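Handheld Gripper Kits: Reading a Vendor Offer
Course notes, unit 2. Instructor: Mahlet Zeleke

We will use the Nerkutier paired kit as our working case. Nerkutier sells it as a set, one gripper for each hand, and quotes 2882 for the pair. The Etville office will also quote a version without training at 2563. Read both quotes before the lab and list what is missing from each.

The point of a handheld kit is to record how a person does a task, so that a robot arm can be taught from it later. Ask the vendor how the position of each hand is worked out, and what happens when the two hands come close together. 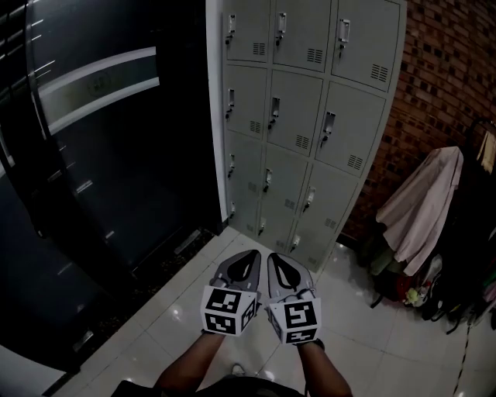 Page last changed: 7th February

Each gripper carries a white cube near the handle end, with square black-and-white markers on its faces. A camera has to see at least one face clearly to place the hand. Shiny floors and strong ceiling lights are a fair test of this, and the Nerkutier data sheet says nothing on glare. Put that in your list of questions.

Look at cables too. One that runs over the finger assembly can catch during a reach. Halyna Harasym reviewed the kit for Drondton in December and asked for a clip — the vendor has not replied.

For the lab, write one page covering:
Price and what it includes
Marker size and spare cubes
Cable routing
Repair terms

The page counts for 70 points. Araya's competing offer is in the course folder and may be used for comparison.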